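ok quick thread bc people keep asking about the indoor climbing + wave place, Greltine. went twice now

April 21, 2022 was visit 2. first one was December and the wave pool was closed for repairs, so only the walls

1/ book the wave session first. slots are small, 4 riders at a time, and the late afternoon ones go fast. climbing you can just walk in

2/ you get 2 rounds on the board. doesnt sound like much – your legs will disagree. I fell on every single turn in round one and got maybe half a minute standing in round two. very happy with that

3/ wear a rash guard. the lining is soft but you slide on it A LOT. elbows still pink

4/ climbing side is called Storno, same building, seperate desk. shoes are extra if you only buy the wave ticket. ask for the combo, they don't offer it

5/ auto belays on the tall wall, bouldering in the back. they reset the boulders since winter and the easy ones are a lot less easy

6/ food: the Kauppinen counter upstairs. get the soup. skip the wraps, mine was frozen in the middle

7/ parking. the lot out front fills up by lunch. use the one behind the Bulamex store and walk over, five minutes, mostly flat

8/ somebody asked how big the pool is. desk guy said around 1,000 gallons a second going through the pumps, no idea if thats right. it is LOUD. bring earplugs for kids

9/ lockers take coins only, no cards. change machine was out of order both times

10/ min height for the wave is posted at the desk, I didn't write it down sorry. call them before you drive out with little ones

going again once my elbows heal, want to try kneeboard. will add to this if the prices change
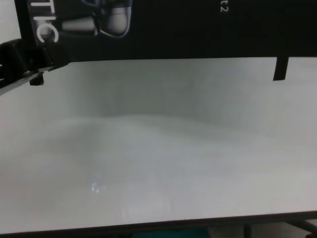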